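7/27/20

up too late again, writing this fast

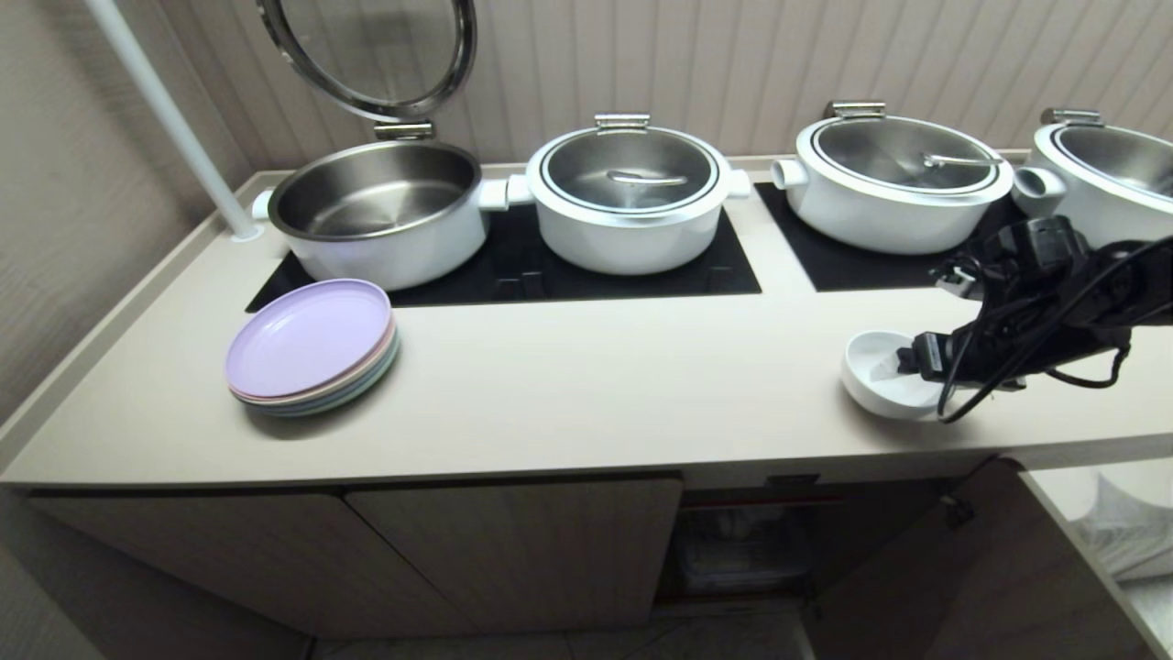 White pots, all in a row.

Move is on for August. Signed for the place on Masson this morning, third floor, no elevator, ugh. Deposit went thru, 2,409 gone in one click. Felt sick, then fine, then hungry.

Kyu-ri called twice, she can lend the van but only if I get it back by noon. Need 30 more boxes. Eleri says liquor store, ask early. Books are the worst of it. Sold 50 of them to Solange's shop for basicaly nothing and the shelf looks the same.

Mom wants to know about curtains. I do not have a thought about curtains.

Still to do: change adress at bank, cancel internet, call Jérémie re the couch. He said he'd take it, then he said he'd measure, then nothing. Phone at 4 percent. Bed.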